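In Defense of Surfaces That Do Not Shine
12/06/2022

A room gets specified by color first and by everything else afterward. I think the order is wrong. Color is the cheapest property of a surface to change. Sheen and texture usually stay for as long as the surface does, and they decide how the room looks at four in the afternoon with the lamps half on.

My position is simple. Work rooms and living rooms should be finished matte or satin throughout, and texture should be placed where the eye or the hand needs it. Gloss should be limited to small areas.

The usual objection is cleaning. Gloss wipes down quickly, and a matte surface can hold a mark. This is true on the day of the wipe. Over a year the comparison changes, because gloss shows every scratch as a bright line from across the room. I kept a Hallness side table in high gloss for 40 weeks and then had it refinished in satin. The scratches had bothered me far more than any dust.
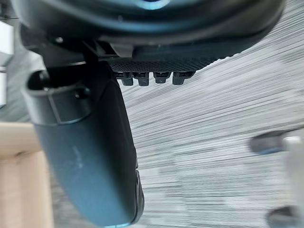 Dark finishes are the harder test, and most buyers get them wrong by choosing the shiniest sample on the card. A polished black shelf or housing works as a poor mirror. It returns the window, the lamp and the person standing in front of it, and its own outline gets lost. A matte blue-black like the one on the long, paddle-shaped part gives back only soft gray reflections, so the rounded edge stays easy to read. The satin charcoal over it is a shade livelier, and the cross-hatched plate between gives the eye a break between two smooth areas. I would accept that combination on a cabinet front without changes.

Texture has a cost as well. Fine patterns collect lint, and a soft brush is needed where a cloth would do on a flat panel. I use a Mamik brush with short bristles and go over textured parts when I do the shelves. It adds two minutes.

Pale wood follows the same rule. Under a heavy clear coat, straight grain flattens into a yellowish sheet with glare on it. Under a thin satin coat the grain lines stay visible and the wood keeps its own color. Next to a gray striped carpet this matters more, as the carpet already supplies direction and contrast, and a glossy board beside it competes for attention. Quiet grain against a plain stripe is enough pattern for one floor.

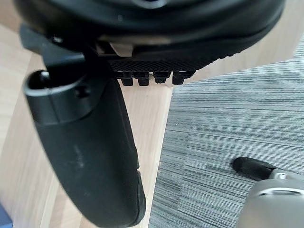

What to ask for

Ask for a sheen sample on the real material, at a size larger than a playing card. Pasex sends panels cut to a usable size. Haddad sends chips, and I have returned them twice. Tilt the sample under the lamp that will be in the room — daylight alone will mislead you in October.

Then rub the sample with a dry cloth 40 times. Matte paints of the softer kind will burnish and turn shiny at that spot, and those should be ruled out for any surface that gets handled. Accept faint scuffs on the rest.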